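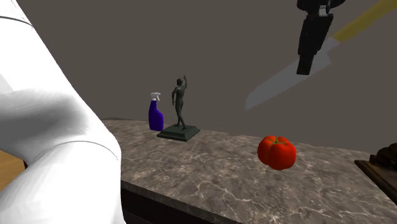
Simulator view: Gwion Bellis

The arm project in the back bay has moved on to its kitchen counter scenes, and Gwion Bellis has been running them on the shop computer most evenings in July. The current one puts a tomato, a spray bottle and a small statue on a stone counter, with the gripper coming in from overhead. The tomato is the target. The bottle and statue are there to be left alone.

Gwion and Glenys Jarman are building the real counter to match. Glenys has the base cabinet square and level, and the top goes on once the adhesive arrives. The mount for the arm will be bolted through to the floor plate, not to the cabinet, after the wobble we had on the old bench.

Before anything moves on the real arm, a routine has to finish 50 runs in the simulator without touching anything except the target. The best result so far is 69 percent of runs clean, using the slower approach Efa Morris wrote. Most of the failures come on the way out - the wrist swings wide on the lift. Efa is adding a straight vertical move of 90 millimeters before the wrist is allowed to turn.

Two things would help. We need a soft rubber or foam tomato, full size, for the first real grasps. We also need an emergency stop button with a long cable, as the one on the wall is too far from the keyboard. Leave either one on the Lamell shelf with a note for Glenys.

Gordon Arsenault is showing new members how to load a scene and save a run at 5 p.m. after the next shop meeting. Bring a laptop if you have one. Scene files are on the shared drive in the folder named Simari - please copy them before you edit.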